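Last updated: 2022-12-28

The Turtle Log

The incident report had a box for "severity" and the box only went up to 5. I put a 2. My supervisor at Ondcombe crossed it out and wrote a 4, and then somebody from Grolora crossed that out and wrote "not applicable," and that was how I learned that a thing could go wrong at our company without being an incident.

I had been hired in June to watch the arm. That was the whole job. The arm ran the Tuominen software, which was supposed to know what it was holding and how hard to hold it, and I was supposed to sit on a stool with a red button and not press it. The brochure said the system learned caution from experience. I read the brochure twice. It didn't say whose experience.

The task that winter was toys. Allora, our only customer, wanted an arm that could tidy a playroom, so we had a gold-shelled turtle, a white container with slots in it, and a dark table for them to sit on. Pick up the turtle, put the turtle away. A child of two can do it, though a child of two will also put it in the toilet.

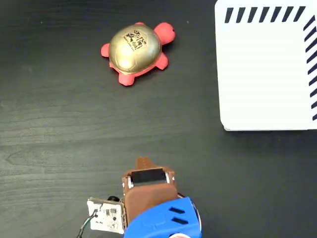
On the first morning it went well for an hour. Then, on run 87, the arm closed on the turtle and did not stop closing.

I'd like to say I was fast. The log says I took 2 seconds, which is a long time if you count it out. The shell creaked. The motor made a sound like a person clearing their throat before bad news. I hit the button and everything went slack, and the turtle dropped on its back and rocked there.

It wasn't even cracked. That was the trouble. If it had cracked, there would have been pieces, and you can put pieces in a bag and set the bag on a desk.

I pulled up the screen. According to the software, the grip had been perfect. Confidence was high and force was normal, and the object had been stored successfully. It had marked the turtle as put away while the turtle was lying on the table in front of me.

"So the sensor drifted," said the man from Grolora, over the phone. Grolora made the gripper.

"Your sensor?"

"A sensor."

Tuominen said the software had done what it was told by the hardware. Grolora said the hardware had done what it was told by the software. I asked each of them what would have happened if it had been a hand, and each of them said it wasn't rated for hands. I said it was going in a playroom. There was a silence, and then I was thanked for my feedback.

They sent an update. It was 12 lines long and most of it was the date. I asked what it changed and was told it improved trust. I asked whose. 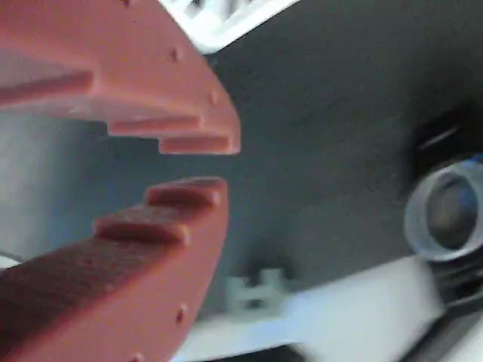
We started the runs again after lunch. My supervisor stood behind me with her coat on, because Allora was calling and she wanted to be able to tell them it was fixed. The first pick was clean. So was the next. She tapped me on the shoulder and went off to take the call, and I could hear her through the door, using the word "resolved."

I kept my thumb on the button. I had cut a raw carrot from my lunch down to the length of a finger - not mine, a smaller one - and when the arm was parked I laid it on the table and queued one more run.

The fingers opened. They came down slowly, the way the brochure says they do, and took hold. The screen said force normal.

The carrot snapped in half.

The screen said stored successfully.

I put both halves in a bag and wrote the run number on it. Then I knocked on the door, and when she waved me away I went in anyway and set the bag down next to the phone.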